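Search this site Enter keyword

The Dishwasher Has a Desk Job Now

At Danham, the word "dishwasher" used to mean a person. These days it means a robot with two arms, and the person has become an "operations lead," with a password and a chair. 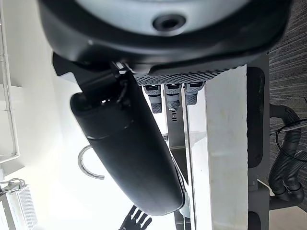

2 min read

The robot belongs to Tornetti, which is teaching it kitchen work before sending it out to staff canteens like Danham's. Its hands have fingers, and every finger is one more thing that can have an off day. The Danham crew filed 148 trouble notes by June, most of them about bowls.
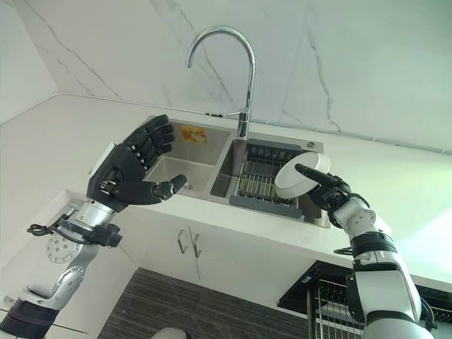
Pay went up a little. So did the meetings, from none to 2 a week. One former pot scrubber told me her back feels wonderful and her eyes are shot. Another misses the radio, which was banned after a manager decided it was distracting, though he wouldn't say whom.
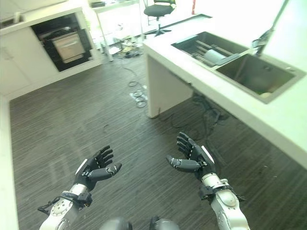 Management likes to mention that the canteen serves 200 lunches a day with the same headcount as before. The crew likes to mention it too, in a different tone. They were promised that the dull parts of the job would go away, and they now spend their afternoons writing up a bowl.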